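Chapter 7
Two Arms on One Bench

By the end of Chapter 6 you had a single arm that could move to a point and close its gripper. This chapter adds a second arm on the opposite side of the bench. Both were built in the shared workshop at Fasomside, using the Gultside joint plans and a Skeseo controller board.
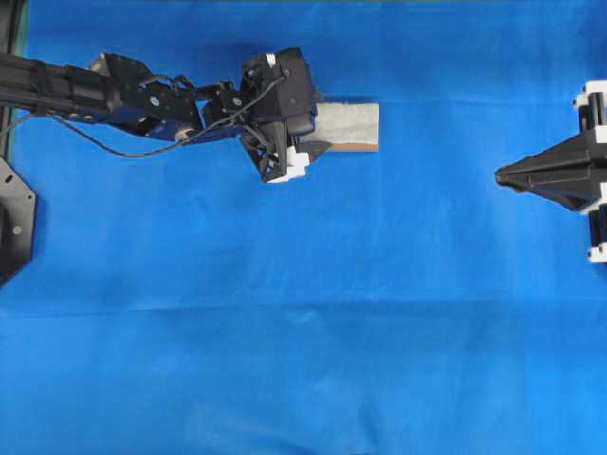 M. Öberg

A blue cloth covers the bench, and one arm has hold of a small block with a grey top. The other gripper points in from the right. Most of the exercises in this chapter start from a layout like this one.

Before you begin, measure the space between the two bases. Ours are 110 cm apart. Write the figure down, as you will enter it in section 7.2. Then check the cable on each arm. It needs enough slack for the wrist to turn fully, but it must not catch on a bracket.

Section 7.1 deals with fixing the second base. Section 7.3 covers passing a block from one gripper to the other at a joint speed of 20 degrees per second. Leave the speed there until you have finished the stop test on page 129.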